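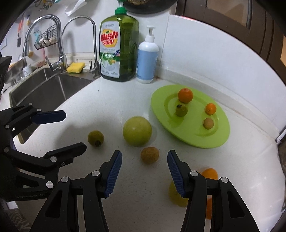

Figure 3. Fruit on the speckled counter, near the sink, with the green plate to the right.

4. Fruit: setting out, washing and serving

This section is for the person who prepares the fruit in the shared kitchen of Cledby House. Please read it to the end one time before the first use. Cleaning of the oven and the refrigerator is explained in other sections.

The fruit comes from the Rarbridge market in mixed boxes, so the sizes and the skins are different each time. Figure 3 shows a typical mix: small and large pieces, green, yellow, orange, and a brown one with rough skin. The steps are the same for all of them, except where a note says otherwise.

4.1 Things you need

The green plate with the wide rim
The washing bowl (800 milliliters, plastic, stored under the sink)
The soft vegetable brush
Two clean kitchen towels, one for the counter and one for drying
The Stekari paring knife and the small cutting board
The compost bucket with lid

The brush with the red handle is for pots only. If you can not find the soft brush, use your fingers and running water.

4.2 Preparing the counter

1. Move cups, letters and keys away from the part of the counter next to the sink.
2. Wipe the surface with a damp cloth and a drop of dish soap. Wipe again with clean water.
3. Look at the counter from the side, against the light. The speckled pattern hides crumbs and small seeds very well, and from above you will miss them.
4. Dry the surface with the counter towel.
5. Put the plate to the right, with some free space between it and the sink. It should stand flat and not hang over any edge.

CAUTION: Do not use scouring powder or a steel pad on the counter. The shine will be lost in that place and it can not be brought back by polishing.

4.3 Setting out and checking the fruit

1. Take the fruit out of the box one piece at a time. Do not tip the box over.
2. Set the largest pieces down first, then the small ones near them. Round fruit likes to roll toward the sink, and a large piece makes a good stop.
3. Leave space between the pieces, so that you can turn each one without pushing its neighbor.
4. Turn each piece and look at all sides, also at the stem end.
5. Press very gently with the thumb next to the stem. Skin which stays pressed in means the fruit should be eaten today.
6. Put fruit with mold directly into the compost bucket and close the lid. Then wash your hands before you touch the rest.

NOTE: A rough brown skin is not a sign of bad fruit, and a dry, dark stem end is also normal. Judge by the smell and by the softness. When you are not sure, cut the piece in half on the board and look inside.

NOTE: A crooked shape does not matter. We have received complaints that uneven fruit was thrown away in this kitchen. Please keep it.

4.4 Washing

1. Check that the sink is clean and the drain strainer is in its place.
2. Fill the washing bowl halfway with cold water. Do not add soap.
3. Wash the smooth fruit first. Hold one piece under the water and rub it with your hand on all sides.
4. Change the water.
5. Wash the rough fruit with the soft brush. Use short strokes and light pressure, and go around the stem end slowly - this is where the soil stays.
6. Large pieces do not fit in the bowl. Hold them with both hands under the running tap.
7. Lay the washed pieces on the drying towel. Leave them for 3 minutes, then dry by hand what is still wet.

CAUTION: Wash also the fruit that will be peeled. The knife carries the dirt from the skin into the inside.

CAUTION: Wet fruit on a smooth counter is slippery. Do not set it down directly, always use the towel.

Berries and other very soft fruit should not be washed in advance. Keep them in their own box and rinse them just before serving.

4.5 Arranging the plate

1. Wipe the plate with a dry corner of the towel.
2. Start in the recessed middle. Place one heavier piece there, with the stem end to the side.
3. Put the smaller pieces around it, so that they lean inward.
4. Keep the rim free. The rim is for holding the plate, and fruit on it will fall when the plate is lifted.
5. Mix the colors if you like. An orange fruit beside a green one looks nice, but there is no rule for it.
6. Lift the plate with two hands, one on each side, and carry it to the table.

The plate is comfortable to carry with one layer of fruit. Please do not build a second layer. If there is too much fruit, leave the rest in the cold drawer of the Postma refrigerator and fill the plate again later.

For cut fruit, prepare not more than 400 grams at one time. Use the glass dish with the cover, not this plate. Cut fruit must be eaten or put in the cold within one hour.

4.6 After use

1. Empty the drain strainer into the compost bucket.
2. Rinse the bowl and the brush. Stand the brush with the bristles up.
3. Wipe away juice from the counter immediately, especially orange and yellow juice. If a stain has already dried, lay a wet cloth on it and come back after a short time.
4. Wash the plate by hand with a soft sponge. It does not go in the dishwasher.
5. Hang both towels on the rail to dry. Change them when they smell.

4.7 Problems and what to do

The fruit rolls when you put it down.
Fold the drying towel one time and make a small edge with it on the side of the sink.

The skin feels sticky or waxy after washing.
Use lukewarm water for this piece and rub with a damp cloth. A little wax may stay and can be peeled off with the skin.

The plate rocks on the counter.
Most often a seed or a crumb is under it. Lift the plate, wipe the counter and the bottom of the plate, and try again.

Small flies come to the plate.
Check every piece for open skin and remove the damaged ones. Empty the compost bucket, wash it with hot water, and keep the plate in a cooler room until the next day.

The fruit is still hard after several days.
Put it in a paper bag and close the bag loosely. Look at it every morning. Do not do this in the cold drawer.

Questions about this section go to Jussara Quintana. For a blocked drain or a dripping tap, please write to Emerson Seixas in the house book and do not open the pipe yourself.

Section 4 last changed: September 3, 2021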